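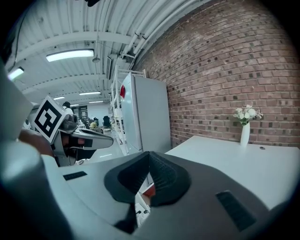
Flukgate student robotics club wins a place at the Sornasholm Open with its hand-held grippers

Press release from the Flukgate Robotics Club - free to use in full or in part

Hello from Flukgate! I'm Melaniia Zakharchenko, I run the student robotics club, and I've been told that a press release should be short and serious. I'll try, but I'm too pleased for the serious part. Our students have been picked for the final of the Sornasholm Open in June, in the class for teaching by demonstration, and it's the first time a club from our town has got that far.

For anyone who hasn't met this kind of robotics before, the idea is simple enough. You don't write out every movement for the robot. You pick up a gripper, hold it like a tool, and do the job yourself while a camera on the gripper records what happens. Do that enough times and you can train a robot arm to have a go at the same job. The black-and-white square marker on its white cube helps the software work out where a gripper is as it moves about.

The club calls its project Grukico. Please don't ask me what it means (it came out of a very long argument over crisps and I've heard four different explanations since). There are 11 students in the team, aged from fourteen up to eighteen, and most of them had never soldered a wire or trained a model when they joined us in the autumn. They've now recorded almost 2000 demonstrations, which is a lot of picking things up and putting them down again, mostly after school and quite often on a Sunday.

Not all of those recordings were any good, of course. The students went through the lot and kept 1175 for training. They threw out the ones where somebody sneezed, the ones where the marker was hidden behind a sleeve, and a whole afternoon where the clocks on the two grippers didn't agree. I thought that last one would break their hearts. They had a moan, wrote a proper checklist and started again the next week, and I was prouder of that than of anything they'd built.

The final task is a two-handed one, so the students work with a gripper in each hand. It's much harder than it sounds! Your hands want to do what they've always done, and the grippers are bulkier than fingers, so you keep knocking one against the other until you learn to slow down. The younger members picked it up far quicker than I did. I'm now banned from recording, as my demonstrations were said to be "bad for the robot".

Myroslav Palamarchuk, our team captain, has been with the project from the first meeting and wrote most of the code that lines up the recordings. I asked him for a quote and he gave me this one: "I thought the clever bit would be the training. Most of my year has gone on watching clips and asking why the left hand is late. I quite like it now, but please tell people it's mostly watching clips."

So there you are, it's mostly watching clips.

We've also had a good deal of help from Kravchuk, the engineering firm on the other side of town, who lent us an arm to test on and let two of their engineers come along in the evenings to answer questions. They were very patient about it, even when the questions went on until the lights had to go off.

At Sornasholm each team gets 2 runs with its trained robot, and the better one counts. The students will also give a short talk about how they collected their recordings and what they'd do differently, and the judges can ask whatever they like. We're practising the talk every week - it's too long at the moment, and everyone agrees that somebody else's bit should be cut.

Before we go, we're holding an open evening at the club, starting at six. Families, teachers and local reporters are all welcome, and you can try the grippers yourself if you don't mind being corrected by a fourteen-year-old. New members can sign up on the night, no experience needed.

If you'd like to talk to the team or come and watch a practice, get in touch with me, Melaniia Zakharchenko, through the Flukgate Robotics Club. I'm in the club room most days after school, and Myroslav is happy to do interviews as long as they aren't during his exams.

Ends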